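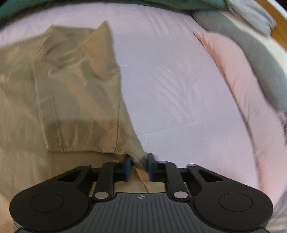 Samasero Project, final report
Shirin Jalali and Pejman Yazdani
08/08/2025

Our question was whether how you fold clothes changes how wrinkled they get in a drawer. Two methods: flat fold and roll. We used 44 garments from both our closets, all folded on a bed, no table big enough. The quilted comforter was a problem early on, soft surface, and smooth stuff like the khaki garment with the gathered cuff doesn't want to lie flat on it. Creases in it before we even started folding. We kept the bed anyway so every item got the same surface.

Method. Each garment laid out, smoothed by hand once, then folded or rolled. Into the drawer, two days, then out and scored 0 to 5 for wrinkles. Shirin scored, Pejman wrote it down. We swapped for the second round, which in hindsight was a mistake becuase we don't score the same.

Results. Rolled came out better for knits and t-shirts. For smooth fabrics hardly any difference. Elastic cuffs were annoying both ways, the gathers make a lump and whatever sits on top gets a dent in it. Folding the cuff in toward the middle helped some. Jeans: no difference we could see.

Problems
Drawer too full in round one, probably pressed everything.
Seams not always lined up, esp. pants.
Did not control for how long since the last wash, should of.

Next time: one scorer, a hard surface, fewer kinds of fabric. Full score sheet is in the Parsa folder, tab 2.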